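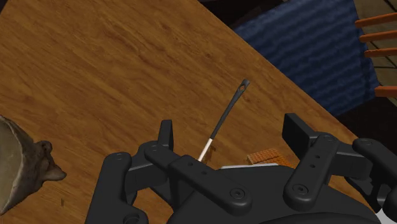

No. 60

Home Notes Archive Code Contact

Needle pose from the wrist camera: where the flipped ends came from

Reading time: 7 min
Last updated: January

The previous note ended with the pose estimator training without errors and a promise of results. I have results. The axis is fine. The direction along the axis was not, and most of this note is on that.

The task again, for anyone who skipped the earlier notes. A two-finger gripper has a thin object between its fingers. A single RGB image from the wrist goes in, and the pose of the object relative to the palm comes out. The object is a sewing needle, scaled up in simulation so that the eye covers enough pixels to be resolved at the input size. The planner downstream needs to know where the shaft is, which end has the eye, and how the eye is rolled about the shaft. Without the last two the insertion step has nothing to aim at.

All training and test images are rendered. Scenes come from Eren, my scene generator, which places a table, a background of household furniture and fabric, the gripper, the needle and a random handful of other objects, then drops everything and lets it settle before the render. The distractors are drawn from a general asset library with no filter on category, so an orange waffle-textured piece can end up next to something that looks like a stuffed animal. I tried a restricted set of workshop items early on and validation error was worse on every background outside that set.

The estimator

The network is a small convolutional encoder with three heads. The first regresses the shaft axis as a unit vector in the palm frame. The second outputs a sign, meaning which way along that axis the eye lies. The third predicts roll, and is only supervised when the eye has a minimum number of visible pixels in the rendered mask.

Splitting axis and sign was Branislav Ďurica's suggestion. My first version regressed a directed vector in one head. When the network was unsure about direction it averaged the two candidates, and the average of two opposite vectors is a short vector pointing nowhere in particular. After normalization that becomes a confident answer at a meaningless angle. With the split, uncertainty about direction stays in the sign head and the axis is unaffected. The axis loss is one minus the absolute value of the dot product, so it does not care about the sign at all.

Gripper linkages hide part of the shaft in nearly every image. The visible length is short and interrupted, and which part is hidden depends on the opening width. I considered feeding the joint position of the fingers to the network as an extra input and decided to leave it out until the image-only version was understood. It is still out.

First result

The test set is 300 held-out scenes, with backgrounds and distractors that do not occur in training. I count an axis as correct when the angular error is under 2 degrees.

Axis correct: 290 of 300.
Eye on the wrong end, among those: 60.

The ten axis failures are dull. In all of them the shaft points almost directly at the camera and its projection is a few pixels long. No loss function will fix that, and the planner can ask for a second view.

The flipped cases were more interesting. I expected them to be images in which the eye was hidden. I sorted them by visible eye pixels and the opposite was true for a good part of the list: the eye was in plain view, large, with background showing through it, and the sign head reported the other end at high confidence.

What the sign head was using

Look at the coloring of the needle in the render at the top. The upper shaft, on the eye side, is dark gray. The lower portion is pale. The two-tone look comes from Eren's material randomization, which treats the needle mesh as two parts and can assign each part its own material. I had written the randomizer so that a fraction of needles come out in a single material and the rest are split.

The split was meant to be symmetric: dark eye end and pale point half of the time, pale eye end and dark point the other half. It was not. The materials were sampled without replacement from a list ordered by brightness, and my shuffle was applied after the first draw instead of before it. The eye end was darker than the other end in the large majority of training scenes. The network found this within the first few epochs, as it should have, because the color of a large region is a much easier cue than a hole a few pixels wide.

The test set was generated with a later version of the randomizer in which the shuffle happened to be in the right place. I moved that line while cleaning up and did not think about it. Had both sets been generated by the same version, the sign head would have scored very well, and I would have published a good number about a network that compares brightness. I would like to claim the mismatch was designed as a check. It was an accident in my favor.

To confirm, I took the test scenes and re-rendered each with the two needle materials swapped and everything else fixed: same seed, same lighting, same camera. If the head were looking at the eye, the output should not change. On two-tone needles the output followed the dark part. On single-material needles nothing changed, as expected, since the swap has no effect there.

Fixes, in the order tried

Correcting the shuffle and retraining on fresh data was the obvious step. It removed the bias and most of the flips, at the cost of a slower sign head. The loss sits at chance level for a long time before it starts to drop, and on one seed it never dropped before the schedule ended.

The second change was paired rendering. Each two-tone training scene is now rendered twice, with the materials swapped between the copies, and both copies go in the same batch. A small consistency term penalizes any difference in the sign output between them. This gives a direct gradient against the color cue and the stuck seed came unstuck. Rendering cost goes up, but the physics only has to settle once per pair, and settling is the slow part in my setup.

The third was a crop. Bohumila Baláž read a draft of these notes and asked why the sign head was seeing the whole image when the axis head had already said where to look. I had no good answer. The sign and roll heads now get two crops, one around each visible extremity of the shaft along the predicted axis, at a higher resolution than the encoder input. The heads share weights across the two crops and output a score for each, and the sign is the larger score. If one extremity is behind the fingers, its crop shows linkage and the score for it is learned like any other.

With all three in place, on the same test scenes:

Axis correct: 290 of 300, unchanged.
Eye on the wrong end, among those: 2.

Both remaining flips have the eye seen edge-on, where the flattened head is a thin line and resembles a plain shaft. I can't tell the ends apart in those crops either without the label.

Roll

Roll improved with the crops and I have no figure for it that I trust yet. The eye is symmetric under a half turn, so the target has to be wrapped accordingly, and my evaluation script wrapped it in one place and not in another. I found this on Monday and have not rerun everything. Next note.

Things I have not done

No real images. The Inance gripper on my bench has different finger pads from the simulated model, and I would rather print matching pads than randomize over the difference. A real needle at true scale also brings back the resolution problem that the oversized one was chosen to avoid.

No comparison against Lukáč, the keypoint code I used for the cable work. It expects both end points to be annotated as visible or hidden, and I need to export those flags from Eren first. The exporter exists for cables and breaks on meshes with a hole in them.

The pair renderer and the corrected randomizer are in the repository under the Lernville branch. If you pulled the material list before this note went up, check where your shuffle is.

Previous Next Top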